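Review: Colix handheld scanner receiver
By Natalie Dunmore
June 20, 2022

I've followed local emergency call-outs for years, mostly through other people's posts, so finally having my own receiver has been a treat. The Colix is a small handheld set for listening to marine, airband and amateur radio, and our village search team uses the same model for checking its own channels on exercises.

Setting it up took me one evening. The menus are plain, the buttons are big enough for gloves, and the screen stays readable in full sun – a real joy after squinting at my old Studov.
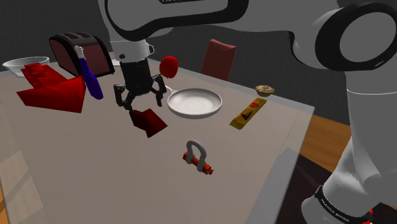 Kitchen table set-up with the arm overhead.

Reception is where it really shines! From the top of the lane I picked up coastguard working on a lost walker call, clear as anything, with hardly any hiss. Pankaj Prajapati, who runs our exercises, clipped his to a rucksack strap for six hours and still had battery to spare. Mine has been dropped on gravel twice and only has a scratch by the aerial.

Memory is generous too, with 1,486 slots. I've filled 2 banks so far and can't imagine running out, though naming channels one letter at a time is slow going (get the Kerekes cable if you can, it saves a lot of thumb work).

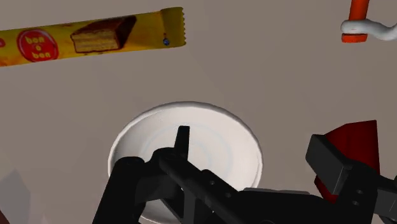 SNACK BAR & WHITE DISH

The belt clip is the weak spot. It's stiff to begin with and then a bit too loose, and Joni Mustonen has already swapped his for an older metal one. The speaker could be louder in wind as well, so I mostly use an earpiece outdoors.

Do check what you're allowed to listen to before you buy. I'll be taking mine on the coast path exercise in September and I can't wait.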